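Minetstead Allotment and Garden Club – notes from the January meeting

Right, I said I'd type these up while I could still read my own handwriting, so forgive the gaps. We got going at 7:10 because the hall door was sticking again, and we had a good crowd for a cold night!

Notes from last time were agreed, with one fix. I had written that the seed order was going to Bustdale Nurseries, but we'd only said we would ask them for a price. They've now sent one and it's fair, so the order goes in this week. Anyone who wants onion sets needs to tell me by Sunday (I have a list going, and it already has more garlic on it than I thought our club could eat).

Money next. We have 404 dollars in the main account and 194 in the tool fund. The water bill is paid. I asked if we could please buy a second wheelbarrow out of the tool fund, and that was agreed after a long detour into solid tires versus air tires. Solid tires won. I voted for air and I'm still a bit sore.

Then the rain tank, which took up most of the evening. The Stirevico tank holds 2,000 liters and would sit behind the shed, on the flat bit where the old compost bays were. People on the lower plots worried about overflow, and I think they have a point – that corner is a swamp every March as it is. We agreed to dig a gravel trench first and look at the tank again in the spring.

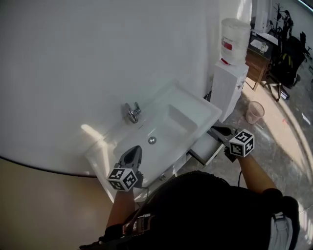

Page last changed: Sunday, 9:40 p.m.

The washroom at the hall came up too. We all like the single-lever faucet, but please knock the dirt off your hands outside before you use the basin. Potting soil and drains don't mix, and we share the building with the Namboodiri dance class, who have been very patient with us.

Plot rents stay at 40 dollars for the year. I was ready for an argument on that one and there wasn't any, so we moved on to the plant sale. We're going for May again, same spot by the gate, but with the tomatoes kept in the shade this time. If you can start extra peppers at home, please do – we sold out before lunch last year and I had to turn people away.

Other bits: the gate code is changing, so ask me for the new one in person. The bottom hedge needs cutting before the birds start nesting. Somebody left a blue thermos on the bench and I have it in my kitchen.

We wrapped up at 8:55. Next meeting is in February, same hall, and I'm bringing the seed potatoes, so bring a bag or an egg carton to carry yours home.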